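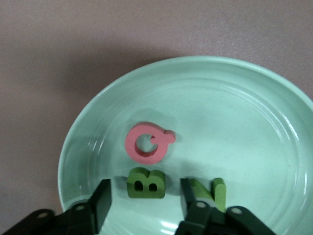 Débarrasser une table reste un problème ouvert, selon Samira Nimri, qui dirige les essais de manipulation chez Wiltel. Les lettres en mousse posées dans une assiette vert pâle, le Q rose par exemple, servent à mesurer la prise d'objets souples sur une surface brillante. « Les reflets de l'émail faussent l'estimation de profondeur », précise-t-elle.

Sur 504 essais menés en avril, 121 ont exigé une reprise manuelle. « Pour un foyer, c'est trop. En atelier, à poste fixe, on peut en discuter. » Le site de Wamberg doit recevoir 2 postes pilotes. Pour la vaisselle empilée, elle n'avance aucune date.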